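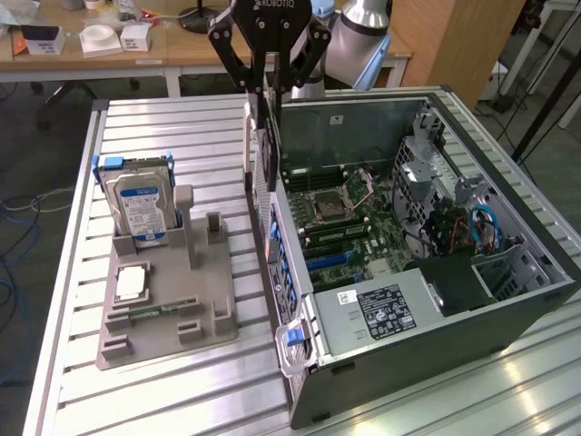
4.2 Condition of discarded desktop computers

Desktop computers made up the largest share of office equipment brought to the Stikstead collection site during the study period. Of the 1,754 items logged, 583 were desktop towers. Most had been stored in closets or basements for several years before they were dropped off. A tower was recorded as incomplete when any main part was missing at intake. The processor was the part most often gone, and a case could still hold its motherboard and memory modules while the CPU socket stood empty, as in Figure 3. Owners we spoke with often did not know that a part had been taken out, or by whom.

Figure 3. Open tower with motherboard, two memory modules and an empty CPU socket.

Missing parts affected resale value more than age did. Complete towers up to 9 years old were usually accepted by the two local buyers, Ando and Prala, while incomplete ones were sold by weight. De Luca and Ishida found a similar pattern in their household survey, although their sample included laptops and ours did not. Hard drives were left out of the comparison, as many owners kept them for privacy reasons.

Storage time was self-reported and should be read with care. In 8 cases the owner gave a storage period longer than the age of the machine, and these records were dropped from Table 5.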